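January | 2 min read

Progress report to Bokuvum: guest bathrooms at Mistside

The bathroom work is now at 90 percent of the plan. We kept the wooden door and its silver lever handle, as we agreed with you.

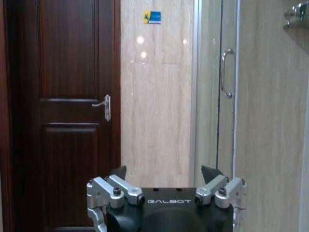
Valentina Maldonado

The supplier, Istanano, sent the last shower parts 3 weeks late, so the final check moved also.
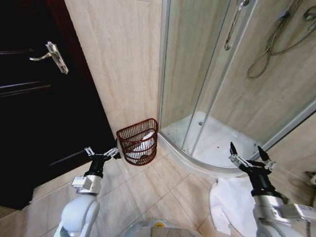
Corner shower with curved glass and white tray.

Still open is the varnish for two other doors. Gunn gave us a price, and I ask for your approval of it before we order. We need roughly 20 days

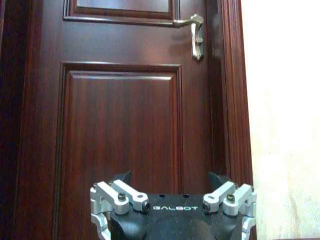
after that to finish and to send you the last invoice.

We use cookies to improve this site. Accept | Settings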